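Duvet washing FAQ

Stollden Laundry, drop-off and self service

Can I wash a duvet at home?
Twin size, maybe. Queen or king, no. If you have to punch it down to shut the door it won't rinse. Bring it in and use one of the big front loaders by the window.

How long does it take?
Wash is 45 minutes. Drying is longer, depends on the filling. Down is slow. Don't come in an hour before closing and expect to leave with a dry one, please.

How much soap?
Less than you think. Half a cap. No softener on down, ever, it clumps.

Mine came out lumpy, is it ruined?
Probaly not. Still damp in the middle. Back in the dryer, low heat, stop it every 10 minutes and shake it out by the corners. Then spread it flat on the bed for a few hours before you put the cover on.

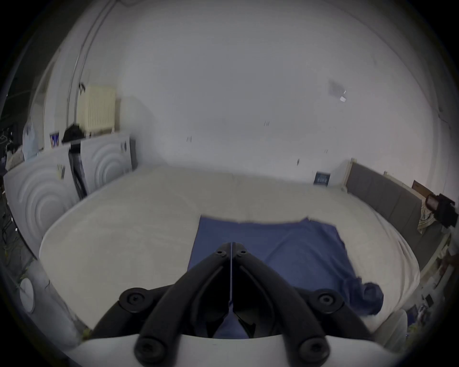

Posted by Guangming Hao | Friday, June 1, 2012 | Filed under: Bedding

Do you take drop-offs?
Yes. In by 10, back the next day. Not Sundays. Name and phone number on the bag, we had 4 with no name in February and two are still here.

Feather pillows too?
Yes, wash them in pairs so the drum stays balanced. Check the seams first. One split seam and you will be picking feathers out of the filter all night, and so will we.

Stains?
Tell us at the counter. Dont rub it. Blood, cold water only. Old yellow marks may not come out, no promises.

Where do I park?
Behind the Correia building, 6 spaces. Street is metered until evening.

Do you sell covers?
No. Try Penix across the road.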